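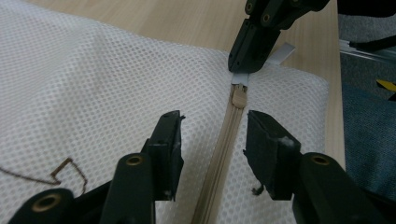
Figure 1. Mesh laundry bag task, with a gripper on the tag at the top end of the zip.

4. The frozen jaw reading

4.1 What went wrong

Our plan was to record people handling a zipped laundry bag with a pair of Skollora hand-held grippers and use the recordings to train the arm in the Prondby lab. In January we had 765 recordings and started training. The arm reached the zip well enough but then closed its jaws too late, or left them open and dragged the pads over the mesh.

We first blamed the training settings and lost a week on them. Janelle Castillo then plotted jaw width against time for a few recordings, and in several of them the line for the right gripper went flat halfway through a pull. The video for the same seconds had the jaws opening and closing as normal. We checked the whole set with a short script and found the same flat line in 258 recordings. The left gripper was not affected. 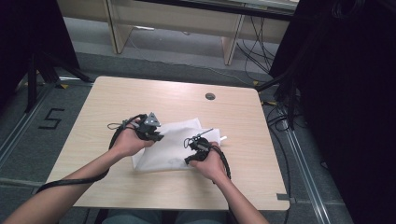
Each gripper sends its jaw width down its own cable to the Drurnus logger. We swapped the two cables over and the fault moved to the left side, so the gripper itself was fine. With the cable held straight we could not get the reading to drop. With it bent sharply just behind the plug it dropped almost every time. When we cut the plug open, one of the signal wires had broken inside its insulation, and the ends only touched when the cable was straight.

The broken wire was only half of the problem. When the logger lost the signal it repeated the last value it had and wrote no error, so every file looked complete. That part was our own code. We had written it that way in the first month to get past short gaps and never went back to it.

4.2 What we changed

The cable was replaced and both cables now have a strain relief clip at the plug. The logger stops recording and beeps if no new value arrives within 200 ms. Before each session the operator opens and closes each gripper 6 times with the wrist bent, and checks the plot.

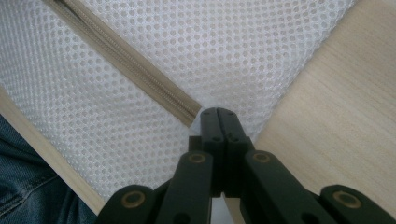 We also looked at whether the bad recordings could be saved by working out jaw width from the video. Omoregie's marker method was tried on a few of them, but the mesh often covered the markers, and the error was too large near the zip. All 258 were left out of training.

The same logger code is used for the arm, where a held value could make it squeeze harder than it should. We reported this to the lab supervisor, and the arm was kept switched off until the new version had been installed.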